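The Second Rule

Stuart Pilkington loved rules, and he loved them most when a robot was following them.

"Rule one!" he said, rubbing his hands together. "Come in open. Fingers wide before you're anywhere near the thing you want."

Rind came in open. Rind was an arm and two black fingers, and it had been at the Vallonura snack counter since January, learning to fill an order without wrecking the shelf. The Sondov handbook had 10 pages on shelves alone, and Stuart had read every one of them aloud to it.

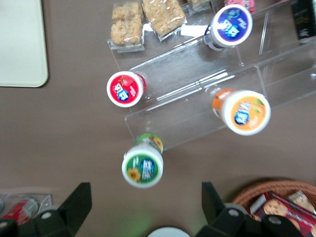 "Sunflower bottle," said Stuart. "Order 2142. What's rule two?"

"Leave the neighbors alone," said Rind.

"Leave the neighbors alone! Strawberry, orange, blueberry, they never asked to be part of this. You take the one on the order and you don't brush the rest."

It was such a plain little rule, and Stuart could have talked about it all afternoon. His last robot, a Drundex, had been twice as fast and had treated every shelf like a bowling lane. He still found rice bars behind the radiator. Rind was slow and careful and he thought it was wonderful.

"May I ask about the handbook?" said Rind.

"Always!"

"It says a bottle goes on the tray where the customer can reach it. It doesn't say who the customer is. A child reaches differently."

Stuart opened his mouth, shut it, and went looking for a pencil. He turned to the page on trays and wrote in the margin, in his best square capitals: ASK WHO IT'S FOR.

"Can we do that?" said Rind. "Add one?"

"Where do you think the other ones came from?"
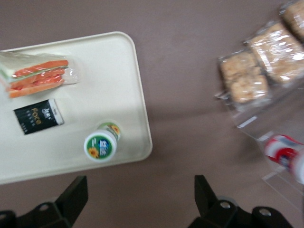
Order 2143

"Who's it for?" said Rind, before Stuart had even finished reading out the ticket.

He laughed so hard he had to read it again from the top.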